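Wikell Forum > Software > Perception and planning

Grasp planner keeps picking the blanket instead of the object

posted by tmaes_k
Thursday, November 8, 2018

Hi all. Short on time so sorry if this is messy.

We train a grasp scorer on wrist camera clips from the hand-held grippers. Pick small thing out of pile, put in box, that kind of task. On the plain mat it's fine. On anything with a printed fabric the top scoring grasp is on the print. Like it will score a cartoon face higher than the real comb lying next to it. Then the planner happily goes for it and closes on cloth.

Setup: 679 clips total, 28 of them on patterned fabric. RGB only, no depth. Segmentation is the stock Coltari one, version 2, default thresholds. Planner takes the best mask center, projects onto the table plane and goes.

Tried so far:
– raising the mask confidence. Kills the clear packets and the plush stuff first, prints stay
– blurring the input a bit. worse
– color filter. lol no, half the objects are pink too

Is this a data problem or should I be fixing it in the planner? Would prefer not to relabel everything again, did that in September already.

rowdy_servo

Get a depth camera. RGB only is asking for trouble. We had the same thing at Millholm and it went away when we switched.

Geert Declercq

Depth helps but it won't fix this on its own. A card lying on a blanket is as flat as the blanket, and a wrinkle is taller than a card. You'll swap false picks on the print for missed cards, plus holes in the depth wherever there's clear plastic. So don't buy anything yet.

What I'd do, in order.

First, look at what the masks are doing before you touch the scorer. Dump them for the 28 patterned clips and flip through. My bet is the segmenter gives you nice closed blobs on the printed faces because it's been trained on pictures of toys and faces, and the scorer never learned that a nice blob can be worthless. If so the threshold is the wrong knob. You saw that already with the packets.

Second, use the motion. You have clips, not stills, and the hand is moving the whole time on the approach. Fit a plane to the tracked points (a homography between two frames some distance apart is enough) and look at the residual per mask. Print on the cloth moves with the plane. A hair clip or a plush doesn't. Cheap, runs on what you recorded, no relabeling. Mask out the fingers and linkage first, they stay put in the image and will wreck the fit if you leave them in.

Thin things will still come out near zero. For those I keep the mask if its edge cuts across the fabric pattern. A printed figure ends where the design ends, a photo card chops a flower in half. Crude check but it works more often than you'd think.

The sort of clip I'd test on is one like this, everything on it at once: 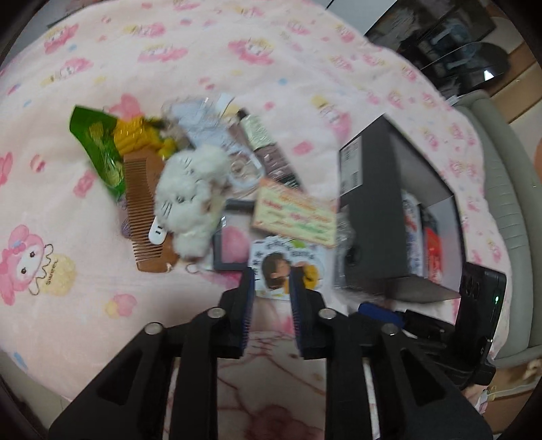

The word SWEET on the blanket is the one that gets me every time. Any text detector in your pipeline will vote for it, and the pile has a card with printed text that you do want. So don't let text count as evidence of an object. Same for the big character with the bow right above it, round face, dark eyes, clean outline – textbook blob. The white cat plush in the middle of the pile should pass the residual check easily. The photo card between the fingers is the hard one, that's where the edge test has to do the job. And there is a person on that card, so if you have a face filter in preprocessing check it isn't dropping the whole mask. Clear packet and the ring or lid, whatever it is, I'd handle seperately with a lower threshold, only inside the pile region.

Third, planner side. Don't commit on one frame. Score the top 3 candidates over a few frames and drop any that changes shape or jumps around. And watch the jaw gap on close. Fabric bunches and lets the fingers come almost shut, then stop soft. Easy to catch, open and retry with the next candidate, and log that spot as a negative. You get your negatives for free that way.

For training, 28 clips isn't a lot but crop the bare fabric out of them and use the crops as hard negatives. Did more for me than the last big labeling round.

tmaes_k

Dumped the masks over lunch. Yep, faces everywhere, beautiful clean masks on every one of them. Will do the residual thing first. How far apart are your two frames?

Geert Declercq

Depends on hand speed, so I don't go by frame count. I step forward until the median track has moved far enough to see, then take that one. If the operator stops and hovers just skip that part of the clip. And undistort before the fit, with a wide lens the corners will look like parallax and teh whole rim lights up.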